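Prelteck releases version 3 of Musis travel record software for veterinary practices and boarding kennels

Prurkolside, July 2024 – Prelteck has released version 3 of Musis, its record-keeping software for practices and kennels that prepare pets for travel. The release adds a date calculation module, a revised microchip entry screen and a shared record that a practice and a kennel can both read. It is available now to practices with a current Musis license. Kennels can request accounts from August.

Musis stores the documents and dates attached to an animal's trip: microchip number and implant date, rabies vaccination history, blood test results where the destination asks for them, parasite treatments, and the health certificate. In earlier versions these were held as separate entries, and staff compared them by hand. Version 3 links them to a single itinerary and checks each one against the dates of departure and arrival.

Date calculation

The new module works backward from the planned arrival date. Staff enter the destination, the species and the arrival date, and Musis lists the latest date on which each step can be completed. If a vaccination was recorded before the microchip was implanted, the record is marked for review and a travel summary cannot be printed until a veterinarian has cleared the mark. Waiting periods are held in a table that the practice can inspect. Changes to the table are logged with the user name and the time of the change.

"The most common fault in the records we looked at was the order of the steps," said Khairul Liew, product lead at Prelteck. "The vaccine was given and the chip was implanted, but the dates were the wrong way round, and the owner found out at check-in. The module compares those two dates first."

Multi-leg trips are supported. Each leg carries its own requirements, and the return leg is calculated separately from the outward one. Where a treatment has to be given within a set window before the return, Musis shows the opening and closing times of the window in local time at the place of treatment.

Microchip entry

Numbers can be read in from a scanner or typed. A chip number of the standard length has 15 digits, and the entry screen rejects numbers of that type that are too short or too long. Typed numbers must be entered twice. Older chips with other formats can still be stored, but the record will carry a note that the owner may need to supply a compatible reader at the point of entry.

Shared records

A kennel that boards an animal before or after a flight can be given read access to the travel record for a fixed period. Kennel staff can see vaccination dates, feeding instructions, crate measurements and emergency contacts. They cannot see billing entries or clinical notes. Access ends on the date set by the practice – it can be extended, but not by the kennel. 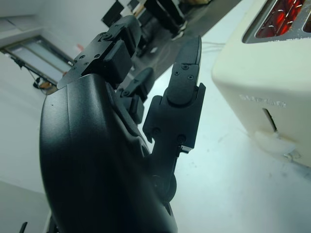

Arif Rahman, who manages data protection at Prelteck, said the access rules were rewritten after the trial. "The first build allowed the kennel to export the record as a file. We removed that. A printed summary with the date of printing on it covers what a kennel needs at handover."

The trial covered 270 animals, mostly dogs, with a smaller number of cats. It was run with 2 kennels and the practices that refer to them. Mattes Kohlhase, who coordinated the trial, said that most of the comments received concerned the layout of the printed summary. The crate measurements have been moved to the first page, and the type size of the microchip number has been increased.

Upgrading

Records from version 2 are converted during installation. Practices should make a full backup first and should close any open itineraries. Itineraries left open are imported as drafts and have to be confirmed again by a veterinarian. Records from before version 2 need a separate conversion tool, supplied on request.

Musis does not issue health certificates and does not replace the entry rules published by the destination country. Practices remain responsible for checking current requirements before travel.

Installation notes and the full list of changes are included with the release. Questions about kennel accounts should be addressed to Ikhsan Pelupessy, customer operations, Prelteck, Prurkolside.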